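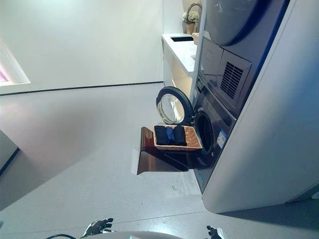
Laundry corner, basket on the tray, washer door open.

So I've been teaching a robot to do laundry since July, and people keep asking me what that's like, and my usual answer is "like ironing with oven mitts on." I figured I could do a bit better than that in a post.

The job is called teleoperation if you're being fancy. I wear a headset and a pair of gloves, and whatever my hands do, the robot's hands try to do too. Each run gets saved, and a run that goes well is what we call a demo. Enough demos and the thing starts picking up the idea for itself, or that's the plan anyway. The target for this task is 1,000. When I sat down to write this we were at 113, so please don't ask me when it'll be done!

The task sounds like nothing when you read it off the sheet. Take the clothes from the basket, put them in the washer, close the door. My mom laughed out loud when I read it to her over the phone (she raised four of us and did that job with a baby on one hip). But try doing it when you can't feel the cloth. That's the part that got me in my first week. I'd reach for a shirt, close my fingers, lift, and come up with a beautiful handful of air. Or I'd get the shirt plus the one next to it plus the rim of the basket, and the whole lot would start to tip.

What you learn to do is look a lot harder. I watch the cloth for a wrinkle now, that little pucker you get when a fingertip is really pressing on it, and I don't lift until I see one. I also slowed way down. My early runs were all jerky because I was moving at my own speed, and the robot was trying to keep up, and then I'd correct, and then it would correct. These days I breathe out, reach, wait a beat, pinch, wait another beat. It feels ridiculous and it looks so much better on playback.

Dark clothes are the worst, by the way. Black hand, black T-shirt, where does one stop and the other start? I've asked for more colors in the basket. I got a blue one and I was thrilled, which tells you something about my social life.

Then there's the hand itself. Mine has a thumb that sits off to the side and minds its own business most of the day. The robot's thumb is this long white thing that reaches way past the fingers, and for the first few days I kept leading with it and knocking stuff. Now I start every session with the fingers hanging down, all relaxed, so I get a good look at where the thumb is before I go near anything.

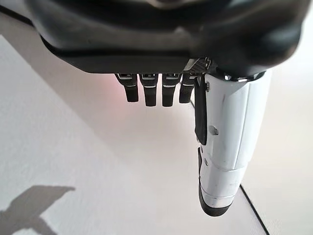 Zainab Garba thinks I baby it. According to her, you should go straight into the first run and let the clumsy ones be clumsy, and the robot will be better off for having seen a messy grab and how a person gets out of it. We go back and forth on this over lunch. She did two years of remote work at Prumar before coming here, mostly boxes, and she saves a lot of runs I'd throw away.

I've come partway around to her side. If I fumble a sleeve and then fix it, I keep the run. If I drop something on the floor and have to chase it, I start over, and she rolls her eyes at me. We've settled on keeping a note next to every saved run so whoever trains on it can decide. My notes are long. Hers say things like "fine" and "fine, sock."

The other thing I didn't expect is how tired my shoulders get. Holding your arms out in front of you for a whole run is no joke, and you can't drop them to scratch your nose or the robot goes for its own nose. I do 3 runs and then I take the gloves off and walk around the room for a few minutes. Coffee, stretch, back in.
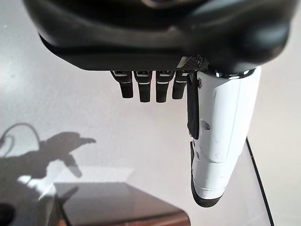 Fingers down, thumb where I can see it.

My favorite bit is still the washer door. You have to push it along its whole swing and keep the hand flat, and if you let up too soon it just sits there half shut, judging you. I got 2 clean ones in a row before lunch today and did a small dance, arms safely at my sides, gloves off.

Next up on the list is towels, the big fluffy kind, and I've already told Zainab she's going first.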